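Home & Garden | Long Reads

The Drawer Full of Buttons

My grandmother kept her buttons in a cookie tin, and I suspect yours did too, or somebody's did. Mine ended up in a drawer when the tin rusted through, and for years I shoved new ones in on top (the spare in its little paper envelope, the one that popped off a raincoat in October) until the drawer would hardly close. That was the state of things when I first drove out to see Lợi Lã, who runs a mending shop called Khương at the back of an old feed store and owns more buttons than anyone I have ever met.

She made me tea before she would let me look at anything. Then she pulled out one tray after another, and we sat there until it got dark, running our fingers through shell and horn and glass and that heavy, swirly plastic they put on winter coats when my mother was young.

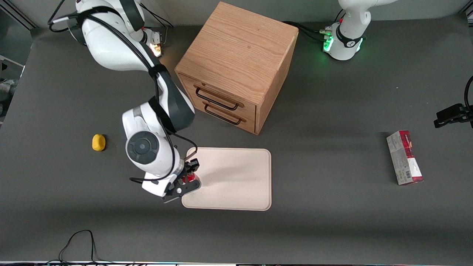 Lợi started out with a single lot of 3000, bought from the widow of a tailor, and it took her a whole winter to get through it. She sorts by material first, then by size, and only then by color, which surprised me. I had always gone by color, like everyone does. But a mender is hunting for something that will fit the buttonhole, she told me, and a lovely blue that won't go through is no use to the person standing there holding a cardigan.

Her partner in the shop, Sơn Trương, does the sewing. He is a quiet man until you mention thread, and then you had better sit down again. He likes a waxed cotton for coats and winds a good long shank under each button so the cloth has room to lie flat — six turns on a light wool, more on anything thick. The morning I visited he was finishing a Venico overcoat that had come in with one button out of eight. The owner wanted it to match. Sơn had talked her into a full new set in dark horn, and the old survivor went on the inside, below the pocket, where she could find it if she ever felt sentimental.

I came home and emptied my own drawer onto the bed. It took me 17 evenings, with the radio on and the cat in the way, and I found 36 buttons from the same school blouse pattern my mother must have sewn over and over for the three of us girls. I don't remember the blouses very well. I remember the buttons, though, and how cold they were against my neck on the walk to the bus.

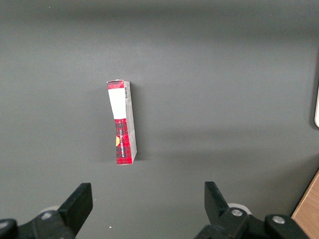
What is the best way to store loose buttons if you only have a few hundred?

Flat, shallow containers with a lid, sorted by size, and kept somewhere dry and out of the sun. Thread any matching sets together on a bit of string before you put them away.

I have done mine that way now, more or less. The blouse buttons are on a loop of blue string, and my sister has already asked for twelve of them.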